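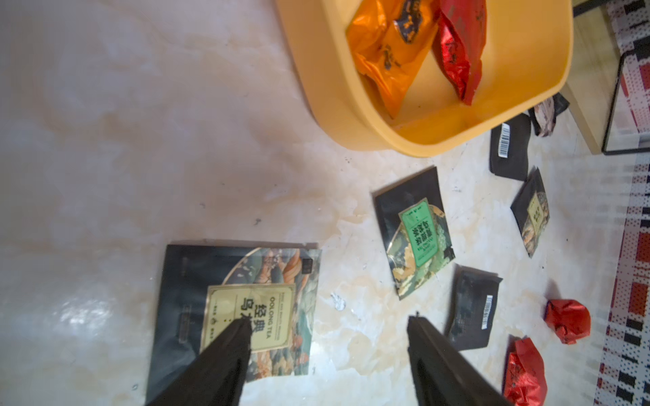 3.2 Packets, trays and the problem of flat things

I came to the Naltum tidying study wanting to write about boxes, and I ended up spending most of September thinking about packets. Boxes are easy to like. They have a top and a bottom, they stack, and if you put one down it stays the way you left it. A foil packet of tea does none of this. It slumps, it creases, it slides off its neighbor, and it looks like a different object depending on which side is up.

The set I settled on is mostly tea. There is an oolong in a big black bag with a pale gold label, a smaller black packet with a mint-green label, more black packets, and a couple of bright foil ones in red and orange. I picked the dark ones on purpose. Turned over, a black packet shows you its barcode and very little else, and that is how half of my own kitchen drawer looks on a normal day. The bright ones I added so there would be something you could find without reading.

For each round the packets start out on the floor, a pale surface with a marble pattern, and the goal is simply to get them into one yellow tray. I call this layout Brararell in the tables, after the village where I first tried it on a friend's kitchen floor. A round ends when everything is in the tray or when 800 seconds are up, and I planned 40 rounds for this layout.

3.2.1 What counts as put away

I went back and forth on this more than I'd like to admit. My first rule was that a packet had to lie flat on the bottom of the tray. That fell apart right away, as foil packets like to lean on the wall (and so would I, if I were made of foil). My second rule was Śliwiński's rule, which our group uses for drawers: an item is away if the container can be carried off without the item staying behind.
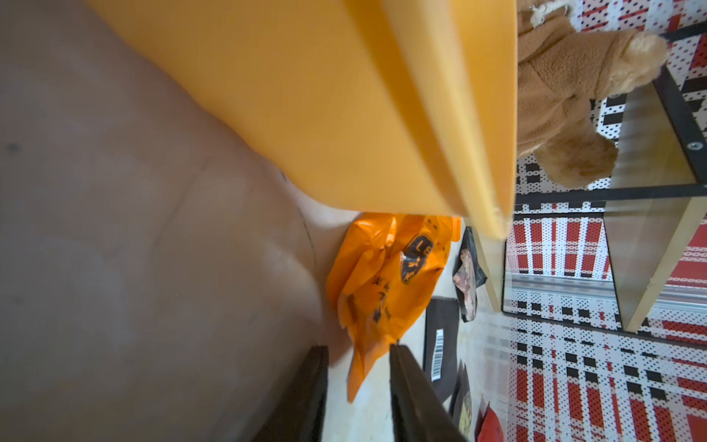 I like that rule a lot because it doesn't care about neatness. A packet may lean, fold over or sit on top of another one and still score. It does leave one awkward case, the packet that hangs half over the rim, and for those I give half a point and write a note. The notes turned out to be more fun to read than the scores - "red one riding the edge again" is a typical entry.

I also had to decide what to do about the soft toys. There are plush things on the shelf and more of them by the back wall, and I left them out of the scoring completely. They belong to the layout in the next section, and moving them between rounds would have made a mess of my notes.

Figure 4. The yellow tray with a crumpled red packet inside, next to a small clear package with beige contents. Shelf and plush toys at the back.

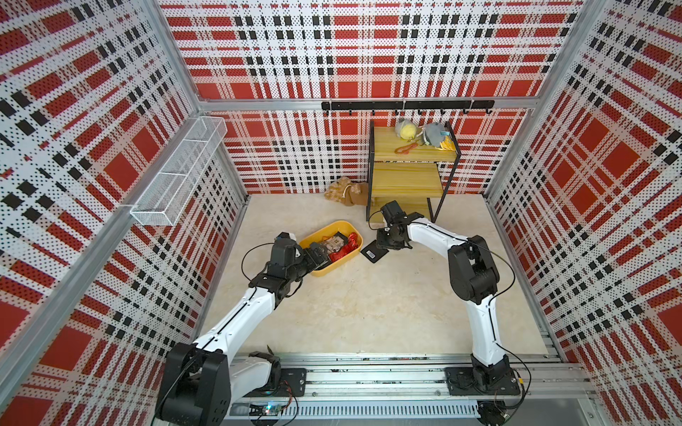

3.2.2 The order of things

I never told anyone what should go in first. I half expected the bright packets to win, being the easiest to spot, so I logged the order of arrival for every round. A packet that leaves the tray again keeps its first place in the log and gets a small mark next to it. I find the log easier to read when the bright packets and the dark ones have separate columns, so that's how I set it out in the appendix.

Figure 5. Orange and red packets in the tray, and a black item with a white barcode label at its right edge. 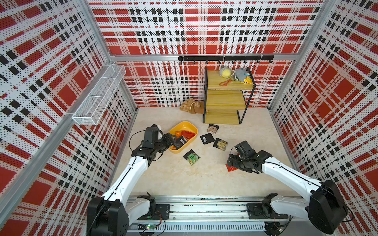

3.2.3 Scoring

A full tray scores 100, split evenly over the items in the round. I scored every round 2 times, with a break between, and kept the lower number when they didn't agree. The scoring sheet is the Nalter one with the drawer questions taken out. The version I used is dated Nov 7, 2020, and I've left its odd spelling of "packette" alone so the column names still match.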